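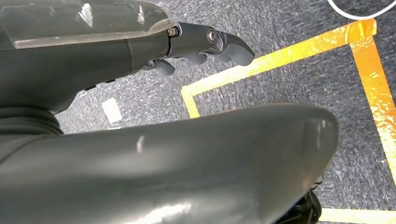 Prodar's people want the red carpet walk-through signed off before 4, and they say they will not send the cast out to the press line until the barrier end is fixed. Fair enough. Comments below.

Filed under: Entertainment > Premieres > Venue checks

Borkora premiere, Orunier cinema. Front of house and stage, safety check

1. Carpet edges taped. PARTLY. Left side fine, right side lifting by the photo wall. Long gowns, heels, will catch. Retape.

2. Press pen barriers. NO. Last one not pinned to the next. Leans if you push it. Pen is for 50, list now says nearly double. Split in two or cut the list.

3. Fire exits clear. YES at 2pm. Poster stands were across exit C, moved. Check again after the sponsor lot have been in.

4. Seats. 659 on the plan, 9 taken out for the Q&A camera platform. Box office has been told, wants it in writing. Aisle lights out in row F, both sides.

5. Stage steps. OK. White strip on the edges worn, redo before the cast go up for the bow. Handrail solid.

6. Cables. Mic cable for the interviews runs straight accross the lobby floor. Ramp cover or take it overhead. Not gaffer, it was gaffer last time and it came up.

7. Photo wall. Weights on the back feet, good. Lamp stands have none. Sandbags in the van.

8. Confetti cannon. Not on the form we were sent!! Need the make, firing distance, who presses the button. No paperwork, no cannon. Publicist not happy, can't help that.

9. Fan queue. Li Street side only. Water table wanted, July and no shade. Steward at the corner so they dont spill into the road when cars pull up.

10. First aid. Two on site from doors. Room is behind the cloakroom, sign is missing.

11. Afterparty terrace. Not seen, locked. Key with Prodar. Do before anyone goes up.

Result: open with conditions. Items 2, 6 and 8 to be closed before doors. Rest during set-up is ok.

Recent
Borkora trailer: second cut out now
Orunier late screenings, full list
Press accreditation: how to apply
Prodar confirms cast for the Q&A

Contact the events desk | © Orunier Cinema | Back to top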